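Home | Posts | House | Laundry | About

Folding knits on the bed: the method I have settled on

Posted by Florence Hawthorne in August
Last updated: August, 9:40 pm

The linen cupboard in our flat is 88 cm wide and has three fixed shelves. I measured it when we moved in and have been working around that figure ever since. Hangers stretch the shoulders on knitwear, so everything knitted gets folded and stacked. The size of the fold decides how many stacks fit on a shelf.

I used to fold on the kitchen bench. It is the right height but too shallow for an adult jumper with the sleeves out, and one arm always ended up hanging over the front. The bed is better for area and worse for firmness. On balance I prefer the bed, provided the duvet is pulled tight first.

A striped duvet cover helps more than I expected. The stripes run from foot to head, so they work as guide lines. Set the side seam of the garment along one stripe, fold to another, and the two sides come out parallel. I had a plain grey cover before this one and the folds drifted.

The sequence for a long-sleeved knit:

1. Lay it flat, front down, hem towards the foot of the bed.
2. Smooth from the centre out to the side seams. Do not pull on the ribbing.
3. Bring one side in by a third, with the sleeve folded back down along the body.
4. Repeat on the other side. The sleeves should lie next to each other without crossing.
5. Fold the hem up to the middle, then once more to the collar.

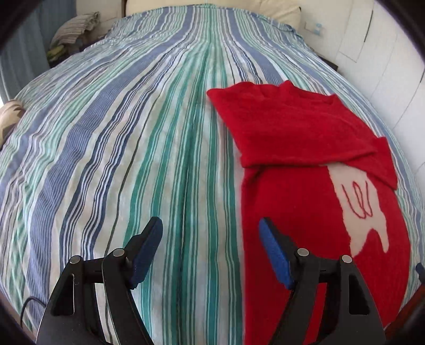 Thick yarn needs a change at step 5. Folding in half twice gives a block that springs open, so for anything chunky I fold in thirds from the hem. The result is a bit taller and a lot more stable. Delali Issahaku, who shared a laundry room with me in Fraser Street, rolled hers – I tried it for one winter and the rolls came off the shelf whenever I took out the one at the back.

Weight is worth knowing if your shelves are on plastic pegs, as ours are. I put the winter stack on the kitchen scale in batches and the total was 2,085 g. The summer stack was 1,140 g. Neither is a problem for the pegs, but I keep the heavier one on the bottom shelf so that the top shelf stays light enough to lift out and wipe.

Colour order I have given up on. For a while reds were at one end and greys at the other, and it lasted until the first cold week. Now the stacks are sorted by thickness only. Thin ones are at eye level, thick ones below, and whatever is worn most goes on top of its own stack.

Two notes from comments on the last post. Barbara Wilczyńska asked about moths. I use cedar blocks, sanded lightly each August, and have no data on whether they do anything. Chenxi Fu asked whether the folding boards sold for shirts will work on jumpers. The one I borrowed was too narrow for my sizes and left a ridge across the chest. A piece of stiff cardboard cut to the shelf depth did the same job, and I still use it for the thin knits.

Next post will be fitted sheets, once I have a method that works on the queen size as well as the single.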